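Workshop notebook – March, after lunch

Started the prop sort today, and it's slower going than I wanted. Fatos dropped off the Stamgate box before I'd had coffee, and Eleni's two crates were already blocking the door to the back shelf, so I just picked a corner and got going. The plan is still to have one white tabletop we can lay small things out on, look at them properly, write the tag, and put them away. Food stuff gets a yellow tag, household gets a green one. Zdenka wants the tag numbers to carry on from the old Kosard list, so the first new one is 753 (I checked twice, the last page of that list is a mess).

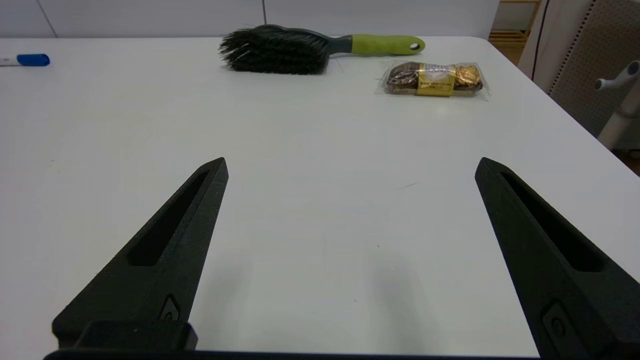
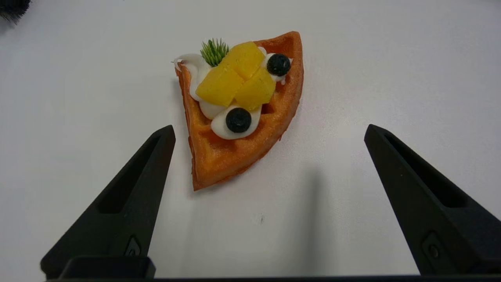

The tag wording is where I keep getting stuck. If I write "brush" then Abbas goes looking for a paint brush, and we've had that argument before! So it's "hairbrush, lime green handle, black bristles" from now on, long or not. There's a hole near the end of the handle, and I'd like to run the tag string through that and skip the tape. Chocolates go down as "chocolates, clear package" and get a yellow tag. The waffle wedge is the one I had fun with – cream, yellow fruit cubes, blueberries. I wrote "mango" first and then crossed it out, it could just as easily be pineapple, so the tag says "yellow fruit" and Iona can fight me on it.

The white top shows every scuff, by the way. I tried the blue cloth on the worst ones and gave up after ten minutes. Might ask for a fresh sheet when the Nullport order goes in, if there's anything left of the 600 we put aside.

Still to do: string (we're down to the last 40 tags too), a lid for Eleni's second crate, and somebody please find the good marker. Iona has the shelf map. I'm leaving the Stamgate box under the bench until she's been through it.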